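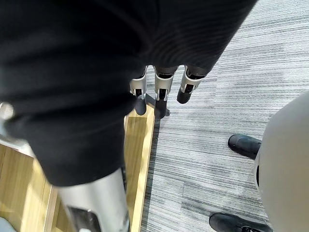

Harnudby, Montag, 12. Dezember 2022

Wosent: Handgelenkaufnahmen zur Schätzung von Bodenübergängen

LIESMICH, zweite Fassung. Die erste war kürzer und in drei Punkten falsch.

Worum es geht

Wosent ist ein kleiner Datensatz mit zugehörigem Auswertungscode. Untersucht wird eine bescheidene Frage: Kann ein mobiler Roboter allein aus der Kamera am Handgelenk erkennen, über welchem Bodenbelag seine Finger gerade hängen und wo der eine Belag in den anderen übergeht? Die Kopfkamera könnte das vermutlich besser. Die Kopfkamera sieht aber beim Greifen in Bodennähe vor allem den eigenen Arm.

Der eigene Arm ist freilich auch im Handgelenkbild reichlich vertreten. Der schwarze Strickärmel nimmt in vielen Aufnahmen mehr Fläche ein als alles, was wir messen wollten. Er gehört zum Aufbau und bleibt dran. Wer Trainingsdaten ohne Textilanteil sucht, ist hier falsch.

Inhalt

3.000 Einzelbilder, aufgeteilt auf 60 Sequenzen. Davon sind 545 Bilder von Hand annotiert, der Rest trägt nur automatisch erzeugte Masken. Die Klassen:

holz: heller Dielenboden
teppich: grau gestreift, in Fliesen verlegt
leiste: der dunkle Streifen dazwischen
eigenkoerper: Finger, Ärmel, Unterarm, sonstige Teile des Roboters
fremd: alles Übrige, Schuhe eingeschlossen

Die Klasse fremd war ursprünglich als Restposten gedacht. Sie hat sich zu einer recht gründlichen Sammlung schwarzer Schuhspitzen entwickelt. Eine eigene Schuhklasse wurde erwogen und verworfen, man muss die Ausgabe ja auch noch jemandem vorlegen können.

Methode

Das Verfahren heißt intern Steyn und besteht aus zwei Stufen. Die erste schneidet den Eigenkörper heraus, und zwar über die bekannte Gelenkstellung plus einen großzügigen Rand für den Stoff. Die zweite sucht im verbleibenden Bild nach einer langen, schmalen, dunklen Struktur und entscheidet anhand der Textur, was links und rechts davon liegt.

Der Rand für den Stoff ist der unelegante Teil. Ein starres Modell kennt keine Falten, der Ärmel kennt fast nur welche. Wir haben versucht, die Falten mitzuschätzen, und dabei viel über Strickware gelernt. In der veröffentlichten Fassung steht ein fester Zuschlag in der Konfigurationsdatei, und der Parameter heißt ehrlicherweise aermel_pauschale.

Ergebnisse

Auf den handannotierten Bildern findet Steyn die Leiste zuverlässig, solange sie ein gutes Stück frei liegt. Wird sie von den Fingern verdeckt, bricht die Güte deutlich ein. Das ist ärgerlich, denn dann stehen die Fingerspitzen genau dort, wo man es gern wüsste.

Die Unterscheidung von Holz und Teppich ist unproblematisch. Das wird niemanden überraschen, der schon einmal Holz und Teppich gesehen hat.

Bekannte Schwächen

Die schwarzen Fingerkuppen über der dunklen Leiste sind der schwierigste Fall. Ob eine Kuppe den Boden berührt oder knapp darüber schwebt, ist aus einem Einzelbild auch für Menschen oft nicht zu entscheiden. Die Annotation enthält deshalb kein Kontaktfeld. Wer eines nachtragen möchte, sollte vorher unser Protokoll der Abstimmung darüber lesen; es ist lang und in keinem guten Ton gehalten.

Die Fugen zwischen den Teppichfliesen werden gelegentlich als Leiste gemeldet, vorzugsweise dort, wo die Streifen versetzt weiterlaufen. In Version 5 des Filters seltener als zuvor.

Glanzlichter auf den Metallsegmenten der Finger landen manchmal in der Klasse holz. Bei hellen Dielen mag man das nachsehen.

Alle Sequenzen stammen aus demselben Gebäude. Aussagen über Fliesen, Estrich oder Parkett anderer Farbe lassen sich daraus nicht ableiten, und wir haben auch keine abgeleitet.

Benutzung

Das Ladeskript erwartet die Verzeichnisse bilder, masken und gelenke nebeneinander. Fehlt gelenke, läuft alles ohne Fehlermeldung durch und liefert Unsinn. Eine Prüfung ist seit Oktober vorgesehen.

Die Aufteilung in Training und Test erfolgt nach Sequenzen. Bitte nicht bildweise mischen, benachbarte Aufnahmen sind einander zum Verwechseln ähnlich und die Zahlen werden dann sehr schön.

Lizenz und Kontakt

Freie Nutzung für Forschung und Lehre mit Nennung der Gruppe Saton. Fehler in den Masken bitte mit Sequenznummer an Jacobus Buthelezi melden, der die Annotation betreut. Einwände gegen den Namen des Parameters werden gesammelt.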